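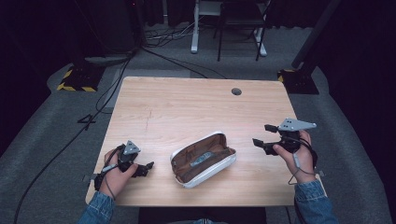

My sister thinks a pencil case should be replaced every fall, the way she replaces hers, and she told me so again on the phone this morning while I was going through mine. I said the zipper still runs. She said that was a low bar. We left it there and talked about her roof.

Saturday, then, and the pencil case. I have been putting it off since the end of the summer course. It is the white one with the tan lining, the one I bought at the stationery counter in Plondgate before they moved the store upstairs. The white has held up better than I expected. The lining has not, or at least it has a smell of pencil shavings that I notice when I open it and then stop noticing.

I emptied it onto a sheet of newspaper. Two pens that work, one that works if you warm it in your hand, a mechanical pencil with no lead, the short ruler from the Hulow open day, a bus ticket, a key I can't place, and a lot of graphite dust. Also a receipt from Halás for coffee and a roll, folded very small. I tried the key in the shed and in the bike lock and in the bottom drawer of the desk. It doesn't fit any of them. I put it in the dish by the door with the other keys that don't fit anything.

Wiped the lining with a damp cloth and a bit of dish soap, then again with plain water. The cloth came away gray both times. Left the case open on the windowsill from eleven until after lunch. It was slow to dry in the corners where the seam is double. I pushed a rolled paper napkin into each end and that helped.

While it dried I wrote out the labels for the index cards. I have 1,000 cards now, in two shoeboxes, and the plan was 3,000 by the end of the year, which I don't think will happen. The Flolthorpe letters alone come to 117 cards and I am only as far as the second folder. My handwriting gets worse after the first hour. I should do this in the mornings before work and not in one long go, but I have been saying that since spring.

Lunch was soup from Thursday. Then back to the table.

Put things back in the case with some thought this time. Pens on the side nearest the zipper pull, pencil behind them, ruler flat along the bottom. The ruler is a little too long and makes the case bulge at one corner, so I took it out again — it can live in the desk drawer. The third pen I threw away. I nearly took it out of the trash an hour later and didn't.

Bought lead for the pencil at the corner store, 0.5, the only size they had, and it is the right one. The package was more than I remember paying last time. Also milk and bread.

The case closes flat now. It goes in the front pocket of the bag on Monday, and the shoeboxes go back under the bed until I clear a shelf for them. I still need rubber bands for the second box, the wide kind. The lid has split along one side and tape won't hold it much longer.

Rain from four o'clock on. Brought the towels in, mostly dry. Called my sister back about the roof and she had already found someone.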